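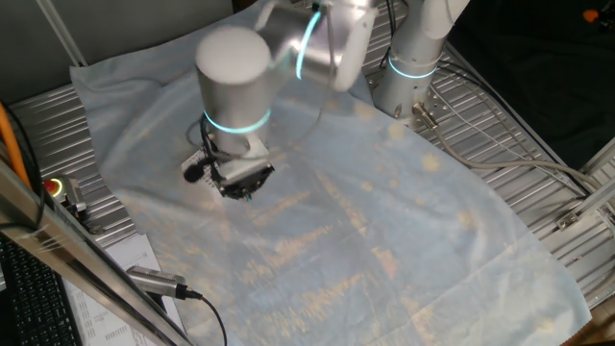
A robot arm with lit joint rings over a pale blue sheet on a slatted aluminum platform.

The Auction House Says the Sapphire Will Find a Buyer. One Appraiser Has Doubts

The man who looks at stones for a living would like you to stop using the word "rare."

He has been a gem appraiser since 1995, most of that time on his own, and he agreed to talk on the condition that his name stay out of it. The trade is small and he still does work for people who bid at auction. We met at his office above a shoe repair shop, where he keeps two microscopes, a scale and a stack of old catalogs that go halfway up the window.

The subject was the Zudau, a blue sapphire that went up for sale in October and came home again without a buyer. Its seller, the auction house Judusine, had spent the summer calling it a once-in-a-generation stone. Bidding opened, moved up a few times and stopped short of the reserve. The hammer came down and the stone was passed.

"Passed is a polite word," he said. "It means nobody in that room wanted it at the price the owner had in his head."

Judusine does not see it that way. In a statement the day after the sale, the house said it had received "serious interest" and was in talks with several private parties. I read him the line.

"I've been reading that sentence for years," he said. "Sometimes it's true. A buyer who didn't want to be seen bidding calls up the next morning. It happens. But the house would put out the same sentence if the phone never rang, so what does it tell you?"

He saw the Zudau himself at a viewing before the sale, where he was given 14 minutes with it. He does not say it is a bad stone. He thinks the color is very good, a little dark toward one end, and that whoever cut it was trying to save weight.

"You can see the choice they made. They left it thick at the bottom. A thick bottom keeps the number up, and the number is what goes in the headline. You lose some life in the stone that way. Turn it under a lamp and there's a sleepy patch in the middle."

The number in this case is 34 carats, which was printed in large type on the cover of the catalog. The clarity notes were on the last page.

I asked whether that was unusual. He pulled a catalog out of the stack, then another, and opened both to the back.

"Last page. Last page. Your eyes are tired by then."

What bothers him more is the report that came with it. The Zudau was sold with papers from Tesodness, a grading lab that has grown quickly and is popular with sellers. The report called the stone unheated and named a country of origin. Both of those things can multiply a price.

"Unheated I can live with. I saw things inside it that I wouldn't expect to survive a furnace," he said. "Origin is another matter. Origin is an opinion. A well-informed opinion from people with expensive equipment, but they are comparing this stone to other stones and saying it looks like it came from over there. The report says so if you read it. The word is 'opinion,' right on the page. By the time it gets to the press release the word is gone."

He would have liked a second lab. Some sellers get two reports, or three, and show all of them. The Zudau had one.

"Maybe they only asked once. Maybe they asked twice and liked one answer better. I don't know, and I'm not accusing anybody. I'd want to know before I wrote a check."

Tesodness told me that it stands by its report and that it does not discuss clients. Judusine said a single report was "standard for a stone of this quality." The appraiser laughed at that one, then asked me to read it again.

Then there is the matter of the story. Every big stone gets one. The Zudau is supposed to have belonged to the Kassab family, jewelers who closed their last shop decades ago, and the catalog gave two full pages to their history. There is a photograph of a storefront. There is a paragraph about a wedding.

"Find me the sapphire in there," he said. "Go ahead. There's no receipt, no ledger entry, no picture of anybody wearing it. It says the stone is 'believed to have passed through' the family. Believed by who?"

I had looked, before we met, and had not found it either. When I put the question to Judusine, a spokeswoman said the history came from the current owner and had been "reviewed in good faith."

He does not think anyone is lying, or says he doesn't. His view is that a lot of people in the chain are paid more when the price is higher, and none of them has much reason to ask the dull question. The lab gets its fee. The house gets its cut. The owner gets a number to tell his friends.

"And you get a story," he added, pointing at my notebook. "Biggest, bluest, oldest. When was the last time you wrote about a stone that sold for what it was worth?"

I asked him what it was worth. He took a while over this. He said he would not give a figure for print, and that he would not give one to a client either without a lot more than 14 minutes. He did say the bidding, as far as it got, struck him as sensible.

"Those people aren't fools. They had their own experts in there before the sale. They got to a price and put their paddles down. To me that's the market talking — but the house calls it a quiet room."

He charges $4000 for a full written opinion on a major stone and says he loses jobs over it, mostly to people who will do one for less and come back with a happier answer. Twice in his career a client has asked him to change a report. He says he refused both times. I have no way to check that, and told him so.

"Good," he said. "Don't take my word for it. I sell opinions too."

Judusine says the Zudau may be offered again in the spring, possibly with a lower estimate. He expects a new catalog, a longer history and perhaps a new name, since a stone that fails under one name sometimes turns up under another. He has a recut in mind as well. Take off the extra weight at the bottom, he said, and it would be smaller and a good deal prettier.

Would the owner go for that?

"Lose carats? No." He put the catalogs back on the stack. "They'd sooner keep it in the safe."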